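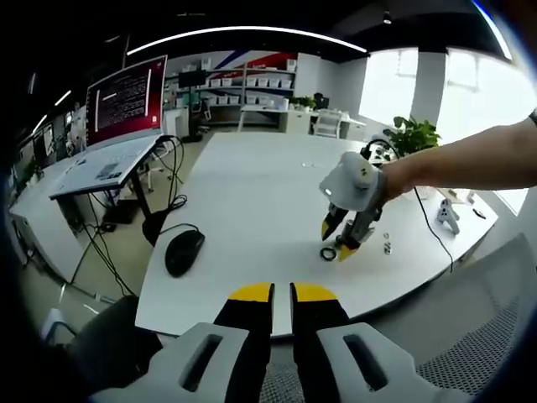 I spent Sunday afternoon at the Clasmont open day, and I'm so glad I went! The lab does hand-held gripper work (you hold the thing yourself, like a big pair of tongs with a cable), and they had the small-parts table going from lunch until closing. Howard Inskip, who runs the place, told me 593 people had signed up, up from 48 the first year -- not bad for an event with no free pizza.

The project is called Belance. People do little assembly jobs by hand with the grippers, things like rings, bolts and pegs, and the recordings go toward teaching a robot arm to do the same. Howard's team wants 2000 of them before spring and has 824 so far.
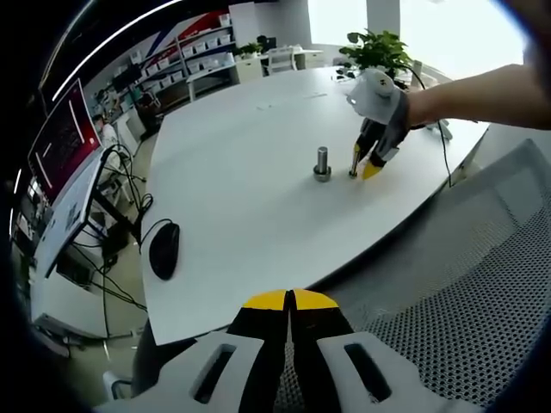

Oleksandra Sirko gave the talk at two o'clock, and she was great fun. She said newcomers nearly always squeeze too early, and that small metal parts are the worst for it. I got a go myself and yes, I squeezed too early -- twice. My nephew had a turn right after me and was annoyingly good at it. 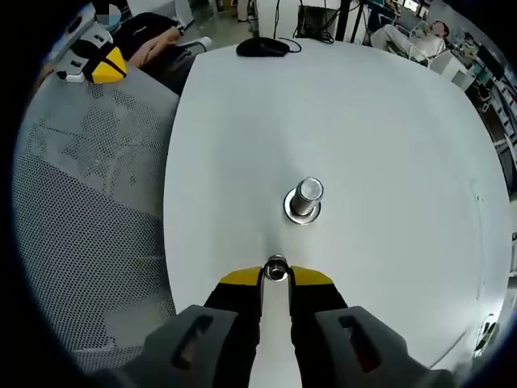 Can you still visit if you missed the open day?

Clasmont takes small groups one evening a month, and the next one is in November. Sign up at the front desk or by phone, and wear short sleeves if you want to try a gripper. Parking is behind the Jorketti building next door.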